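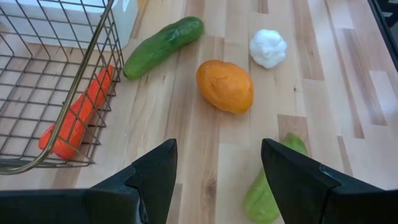

Orance Bimanual Sorting Cell
Updated 2023-04-21

The Orance cell is a two-arm tabletop workstation for pick-and-place work with small, mixed objects. It is assembled by Roltstead and supplied to teaching labs, research groups and integrators who need a repeatable bench for sorting trials. The standard task package, Produce Sort, uses artificial fruit and vegetables and a set of open containers.

Arms and grippers
The arms face each other across the work surface and are fixed to a black aluminium extrusion frame. Each carries a two-fingered gripper and a small wrist camera. Both grippers can reach the centre of the table. Arm speed is limited in software and can be lowered per task file. Finger pads are a wear item and are changed with a 2 mm hex key.

Work surface and containers
The top is timber. Containers stand in a row along the back edge, one item type to each: cucumbers in a clear tray, carrots in a wire basket, small white items in a white container, sweet potatoes in a yellow tray. Container positions are stored in the task file and can be re-taught by hand-guiding either arm. 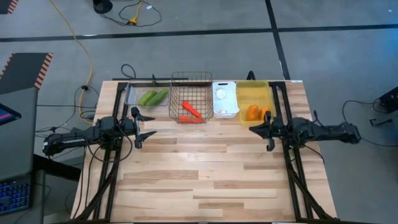 Control software
Vashisht is the supplied controller package. It records joint positions and all camera streams against a common clock, and replays or scores a run from the same log. Logs export to open formats. The licence covers 5 workstations at a single site and includes updates released during the warranty period.

Site requirements
Level floor, standard general-purpose outlet on each side of the table, and clear access to the rear edge for resetting items. Allow up to 4 hours for assembly and calibration. Shipping weight excludes the host computer, which is ordered separately.
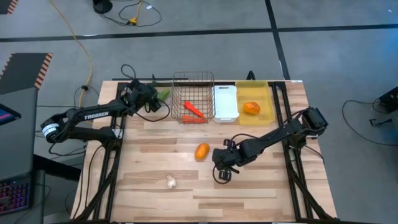 Can the cell be run with one arm?
Single-arm operation is set in the task file. The idle arm parks clear of the shared zone and its camera can be left recording.

Options and ordering
Parncombe fixed camera mount, spare finger set, additional container set. Lead time is 22 working days from receipt of order. Warranty is return-to-base.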